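Chapter 4
Wood and Water: Why Boards Move

Draft text for class use, rev. 2024-03-06

Before you start
Read the section on cell structure in Chapter 3 again. Quick look, ten minutes. You need the words earlywood, latewood and ray. If those are gone from your head this chapter will be slow going.

What you will learn
How wood takes up water and gives it off
Why a board gets wider but hardly ever longer
How the cut of a board changes the way it moves
How to work out a gap for a panel or a top

4.1 A door that sticks

Old house, damp summer, a bedroom door that won't close. Same door in November, heating on — swings fine. Most people blame the hinges. Some plane the edge in August and then wonder about the draft all winter. The hinges are fine. The door got wider and then it got narrower again, and it will do it next year too.

Wood is a bundle of tubes. In the living tree the tubes are full of water, and so are the walls of the tubes. Cut the tree and the water in the hollows goes first. Nothing much happens to the size. Then the walls start to dry and now the wood shrinks. The point between the two is called fiber saturation. Write that down, it comes back in every section.

After drying the wood never really stops trading water with the air. Damp air, it takes some in. Dry air, it lets some go. A coat of varnish slows this down. It doesnt stop it.

4.2 Three directions

Along the grain: almost no movement. You can forget it for furniture.
Across the grain, from the center of the tree outward (radial): some.
Around the rings (tangential): the most, often close to double the radial figure.

So a tabletop gets wider and narrower and stays the same length. A breadboard end glued hard across a wide top is asking for trouble. The top wants to move, the end piece doesn't, and something gives. Usually the top, with a crack down the middle or near one edge.
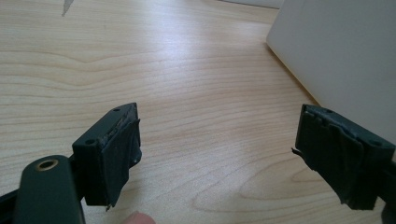
Grain on the face of a board tells you a good deal about the cut, before you ever look at the end. Wide arches and wavy loops mean the saw went more or less along the rings — flat sawn. Close, straight stripes mean the rings stand up nearer to vertical, so quarter sawn or on the way there. Plenty of boards show both. The looping part will move more across its width than the striped part, and it is also the part most likely to cup.

Cupping is easy to remember. The rings try to straighten out as the board dries. Look at the end, picture the rings going flat, and there is your shape.

4.3 Working out the gap

The method is short. Width of the panel, times the change in moisture content, times the number for your species and cut. Table 4.1 has the numbers. Pine and oak are worked out in full, the rest you do yourself.

Take a panel 400 mm wide. Use the flat sawn column if your not sure of the cut, it gives the bigger answer and the safer one. Measure across the grain. Students measure along it every year and get a lovely wrong result.

Then leave the gap in the groove, and no glue on the panel edges. A spot in the center of each end is fine.

Turn to page 129 for the table. The Holtar workshop exercise follows straight after it, bring a ruler and two offcuts.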